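How to Stop a Floorboard Squeaking

Find the squeak first. Walk slowly in socks, at a time of day when the fridge isn't humming, and put a bit of tape on every board that complains.
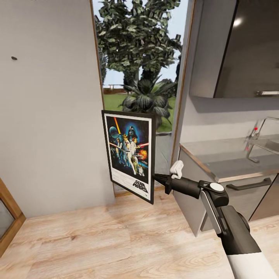 Next, try powder. Sprinkle talc along the joint, work it in with a dry brush, lay a towel over it and step on the board until you feel silly. Wipe up. Wait 2 days before bragging.
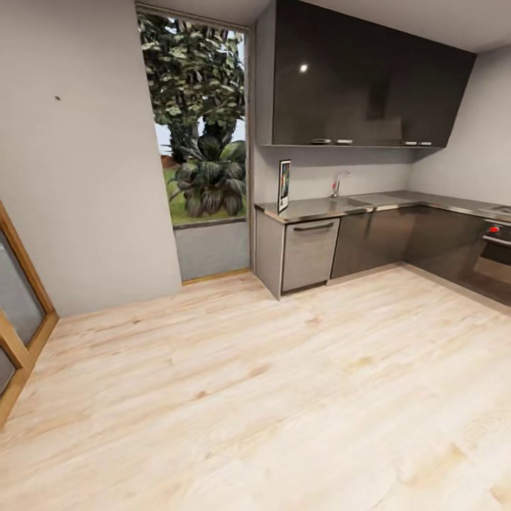

Squeaks that survive the powder usually need a screw. Go down through the board into the joist, drilling a pilot hole first. Pale planks with a few dark knots, like the ones in this kitchen, are kind to beginners: a filled screw hole can pass for one more knot. Zdeňka Michalík put in 22 screws one May and can now find only the crooked one.
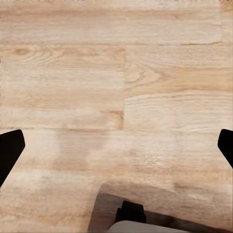 Planks up close, with a seam near the top.

Fill the holes, sand lightly, and leave the stairs for another weekend.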